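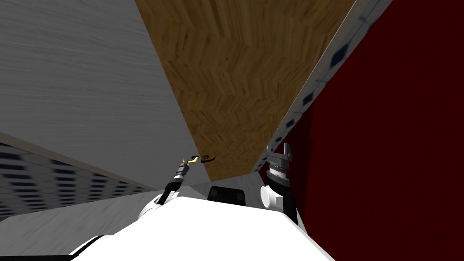
Illustration: Cludero

The Datum

The gauge at Bimeck was read at six every morning and again at six every night. The reading went into a ledger in pencil, to the nearest millimetre, with the wind direction beside it. Nothing else was permitted in the column. The previous reader had once written "fog, could hear geese" and the district office had sent the page back.

I took over the hut in October. It had a stove, a bench, a bunk, and a shelf of ledgers going back to 1957. The reservoir lay below the door. The gauge itself was an enamelled staff bolted to a concrete pier, and beside it, set in the rock, was a brass pin the size of a thumbnail. The pin was the datum. Every level ever recorded at Bimeck was a height above or below that pin.

My instructions were to check the staff against the pin once a month with the level and tripod. The tolerance was two millimetres. If the staff had moved, I was to record the correction, apply it to all readings from the date of the last good check, and notify the office.

The first check gave a difference of three millimetres. I repeated it from the other side of the pier and got three again. I let the instrument sit in the shade for an hour, in case the sun had got at the bubble, and got three.

I wrote it up and radioed it in.

The office said the staff had been replaced the previous summer and could be expected to settle. I applied the correction. It took an evening, with a rubber and a ruler.

The second check gave six.

A pier that size doesn't sink three millimetres a month without cracking, and there were no cracks. I went over it with a torch after dark, when low light shows up a fault better than daylight does. The concrete was sound. The bolts were tight. The staff was plumb.

There was a second mark, older and not on the current plan, up the slope near the road to Truseo. I found it in one of the early ledgers: an iron bolt leaded into a boulder, 300 metres from the pier. Running levels to it and back took most of a day in the cold, eleven set-ups each way. The misclosure was one millimetre, and over that distance I was happy with it.

Relative to the bolt, the staff had not moved. The pin had risen six.

I sat on the boulder for a while. Then I packed up the tripod and walked down to do the six o'clock reading.

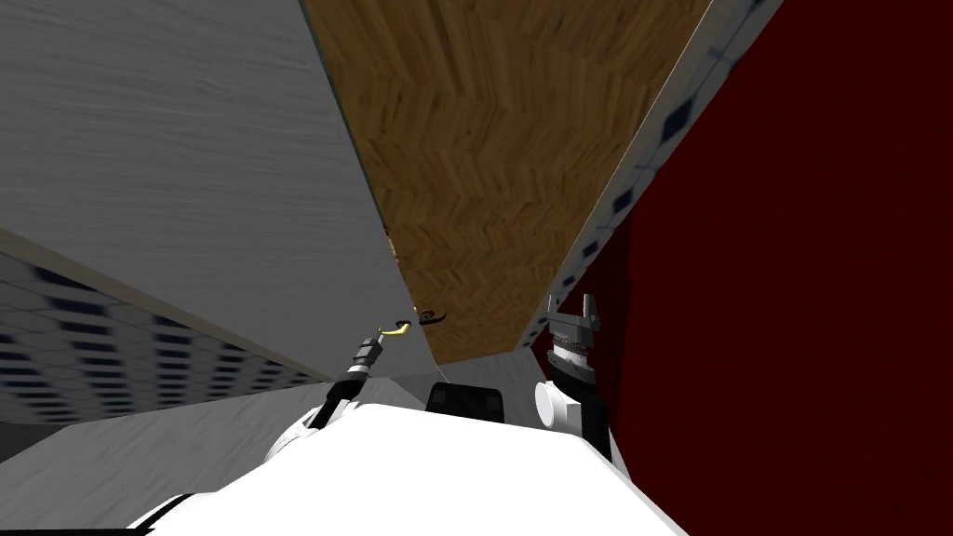 Pins don't rise, the office told me over the radio that night. Pins are what other things rise from. The voice was patient and had clearly had this conversation before with somebody. It suggested that the bolt and the pier had gone down together by the same amount, and that I should apply the correction as instructed.

I said that would mean the whole hillside was sinking and leaving one piece of brass where it was.

The voice said that was consistent with the figures.

I asked whether the previous reader had reported anything of the kind. There was a pause with static in it. The voice said the previous reader had kept very good records until the geese.

So I applied the correction. I went back through every reading from the last good check and took three millimetres off each. When that was done the reservoir had been falling steadily for two months, in a wet season, with the spillway running. I initialled the page.

On the bench afterwards I worked out what the ledgers would have shown without corrections. It went back further than I had expected. There were pages where the paper had been rubbed so thin that the pencil had gone through. In 70 separate places the level had been adjusted downward. It had never once been adjusted up.

The third check was due on a Friday. I did it on the Thursday, before light, and did not use the tripod. I knelt on the rock and put my palm flat over the place where the pin was set.

It stood clear of the rock by the width of a pencil. I could feel the shank below the head, smooth, with no thread on it and no lead. The rock around it was not broken.

I held my hand there for 30 minutes by my watch. Then I went in, lit the stove, and entered the level, and beside it the wind, which was from the north.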